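Un brazo que ordena papelitos (cuando quiere)

10 de noviembre de 2020

Sigo sin creerme del todo lo de los robots en casa, y lo digo después de haber dedicado medio otoño a uno. En el taller compartido de Otby llevamos desde antes del verano con Olau, un proyecto que en la pizarra se llama "asistente de mesa" y que en la práctica es un brazo con una mano de dedos articulados, mucho cable y una lista de tareas pendientes que crece más deprisa de lo que se tacha. La idea original era que recogiera objetos pequeños de una mesa y los dejara clasificados en una caja. Mi idea original era otra: que para eso ya existen las personas aburridas.

Me apunté por llevar la contraria, supongo. Alguien tenía que preguntar en cada reunión cuánto cuesta y cuánto tarda. Lo que cuesta no lo voy a poner, que luego me lee mi familia. Lo que tarda sí: en la última tanda medida, 84 segundos por objeto, desde que la mano empieza a bajar hasta que vuelve a su posición de reposo. Yo hago lo mismo en lo que tardo en decirlo.

La mano la compramos a medio montar a Kolcombe, un vendedor de piezas de segunda mano que prometía "agarre fino". Venía con la documentación de otra versión y dos tornillos de menos. Con piezas grandes se defiende. Con cosas planas, pegadas a la mesa, la historia cambia: los dedos llegan, cierran y el papel se queda donde estaba, o se dobla por una esquina. La primera semana culpamos al programa. La segunda, a la mesa. A la tercera alguien propuso poner los objetos de pie en la caja y empezar por sacarlos en vez de meterlos, y ahí la cosa mejoró algo. A mí me pareció hacer trampa, y lo dejé escrito en el cuaderno.

Del control se encarga Matar, que es como bautizamos a nuestro programa (el nombre viene de una errata y ya no hay quien lo cambie). Matar guarda los movimientos que hace una persona guiando el brazo y luego intenta repetirlos. La palabra "intenta" va ahí con toda la intención. Cuando la gente visita el taller y ve moverse los dedos da por hecho que el aparato sabe lo que hace, y yo suelo estropear el momento preguntando quién tiene el mando.

La última sesión fue de las largas. Portátil en alto sobre su soporte, la caja con sus compartimentos en el centro de la mesa y una persona sentada al otro lado.
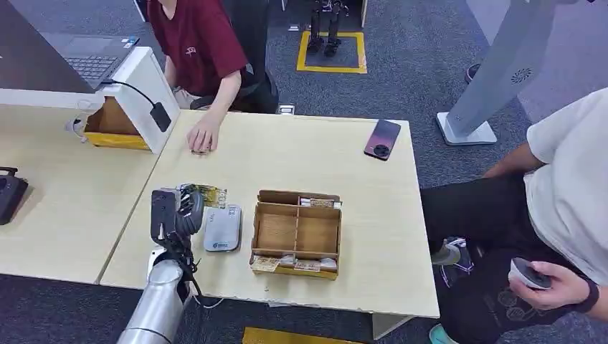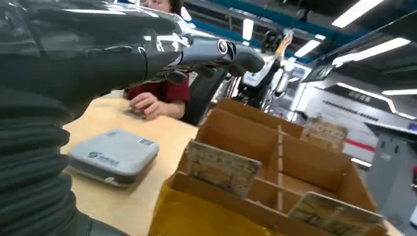
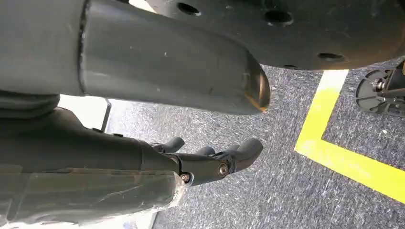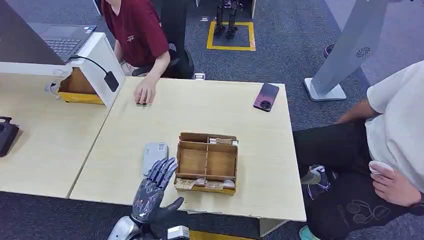
Hicimos 70 intentos entre la mañana y la tarde. Contamos como válidos 22, y eso con un criterio generoso que yo no habría aceptado: si el objeto terminaba en el compartimento de al lado, también valía. Con mi criterio salían 13. Hubo discusión, y los dos números están apuntados en el cuaderno, uno debajo del otro, para que cada cual se quede con el que le guste. En la presentación de diciembre ya me imagino cuál va a salir en grande.

Dicho esto, hay cosas que funcionan y sería mezquino callármelas. La muñeca ya no tiembla al frenar. Era un problema de holgura en el acople y lo arreglamos con una arandela y bastante mal humor. El recorrido del cable también ha mejorado: antes se enganchaba en el giro amplio, tiraba del conector y perdíamos la señal de un dedo, siempre el mismo. Lo pasamos por el exterior con más margen y queda feo, pero en toda la sesión no se soltó ni una vez. Y la parada de emergencia responde a la primera, cosa que en la versión anterior era más bien una esperanza.

Lo que no funciona es el punto de partida. Cada vez que encendemos hay que decirle al brazo dónde está la mesa, y cualquier empujón con la cadera obliga a repetirlo todo. Perdimos así más de dos horas, repartidas en trocitos, que son las que nunca aparecen en los vídeos. He pedido que la próxima vez atornillemos la base o, por lo menos, que marquemos las patas de la mesa. Me dijeron que eso le quitaba flexibilidad al sistema. Flexibilidad, dicen, con una máquina que se pierde si la mesa se mueve un dedo.

Otra pega, y esta me preocupa más: estamos midiendo lo que se nos da bien. Siempre la misma caja, los mismos objetos, la misma luz de techo. El día que probamos con la persiana abierta y sol de lado, Matar se quedó corto en todos los agarres y nos fuimos a comer sin apuntar nada. Yo quería apuntarlo. Un fallo repetido de esa forma es un dato estupendo, seguramente el mejor que sacamos en la semana, y se quedó en anécdota de bocadillo.

También me han preguntado si merece la pena copiar el proyecto en casa. Depende de lo que entendáis por merecer la pena. Si queréis una mesa recogida, comprad una caja con separadores y dedicadle un rato después de cenar. Si os divierte pelearos con una mano que no siente lo que toca, entonces sí, pero empezad con una pinza de dos dedos, que se entiende, se desmonta en un momento y falla de maneras reconocibles. Los dedos articulados quedan preciosos y multiplican los sitios en los que buscar la avería. Yo habría empezado por la pinza. Lo propuse en la primera reunión y perdí la votación por goleada.

Para la próxima tengo tres encargos: rehacer la tabla de tiempos separando los fallos de agarre de los fallos de posición, conseguir algo de goma fina para las yemas y escribir a Kolcombe por los dos tornillos, que a estas alturas ya es cuestión de principios. De la goma espero poco. Probamos con cinta rugosa y ganamos adherencia a cambio de que el papel no se soltara al abrir la mano, de modo que acabábamos sacudiendo el brazo sobre la caja como quien intenta despegarse un caramelo.

Si alguien ha conseguido levantar una tarjeta de una superficie lisa con dedos de este tipo, sin ventosa y sin arrastrarla hasta el borde, que lo cuente en los comentarios. Con número de intentos, por favor, y con los fallos incluidos.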